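Sat 21 March – kitchen cell, Rarthorpe

In by nine, Mahlet already there. Gripper cable again. Third time since November that it has worked its way into the elbow when the arm folds back, so today was supposed to be cable only and of course wasn't.

Powered down, took the old ties off. They'd gone brittle and two snapped before I got the cutters near them. Jacket on the cable is scuffed at the elbow but not through. Checked continuity pin to pin while wiggling it, all fine. Wrapped the scuffed bit and logged it anyway, spare is on order from Garrido. If it shows copper before the spare comes, stop and ring me, don't tape over it.

New routing: leave more slack at the elbow, a proper loop down the side of the arm, and anchor only above and below the joint. Hook and loop straps this time, no zip ties. Old run was pulled tight to look tidy and that is exactly what was killing it. Moved the arm by hand through the full fold, then the full reach over the counter. Loop opens and closes without touching anything.

Powered up. Fault 103 straight away – wrist encoder not homed. Expected after a power down with the arm parked bent, I just always forget. Homed it, cleared. Ran the reach at 5 percent speed with Mahlet on the stop button, then again at half. OK.
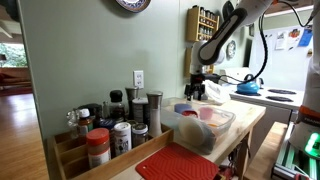 Then the reach test over the counter. Bag pick is still the bad one. Fetport fingertips are fine on jars and lids but on a thin bag they close, slide up and come away with a pinch of nothing. Mahlet thinks the pads are glazed. Wiped them with alcohol, slightly better. Swapped to the softer pads from the Cillen kit, better agian, but the left one sits proud by a hair and I don't like it. Needs a thinner shim. None in the drawer.

Approach height was also off. Controller had it stopping too high above the worktop, left over from the old fingers which were longer. Dropped it a bit at a time until the tips just kissed the bag. Saved as a new profile, did NOT overwrite the old one, so if you go back to the long fingers load the old one first or you'll put them into the butcher block.

Column bolts: went round all of them at the base with the torque wrench. One on the bench side was loose, the rest good. Paint-marked the lot so we can see if it creeps. Extrusion corners snug.

Cycle counter for the gripper reads over 350 thousand, don't know how much of that is real, it jumped after the firmware update.

Left running the reach loop with nothing in the fingers, 200 cycles, while we had lunch. No faults, cable loop hadn't shifted in the straps.

Still to do
– shim for left pad
– chase Garrido re spare cable
– redo the bag pick with the new pads once the shim is in, write down the grip force this time
– ask Mahlet where the short hex key went
– label the straps so noone swaps them back to zip ties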